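Does Later Start Time Help? Bus Riders at Irkel School
12 shares | 3 comments

The district says an 8:30 bell gives us more sleep. I doubt it.

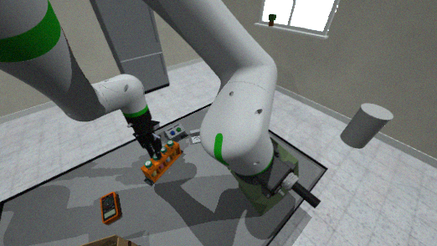 Four capped vials in an orange rack.

I surveyed 116 students on the Clunlow bus line.

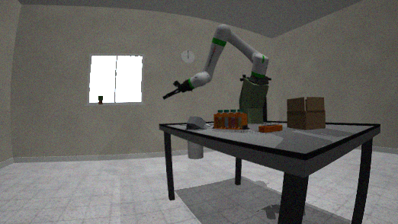

Did riders sleep longer? By their own count, a little, and I don't trust self-reports.

Most just went to bed later. 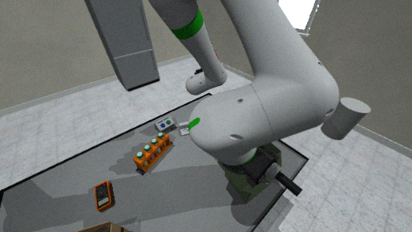
White arm, green bands, gray table.

Mondby tried this too and kept no records.

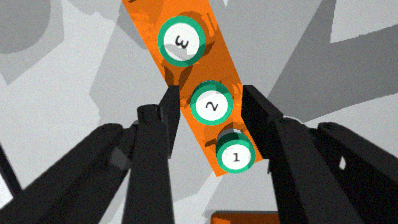 Averages hide a lot. My sleep groups were numbered, and group 3, like the 3 on that round white face, can look like something else when turned.

Comments
"My kid still oversleeps."
"Ask the drivers."
"Small sample."

Back to top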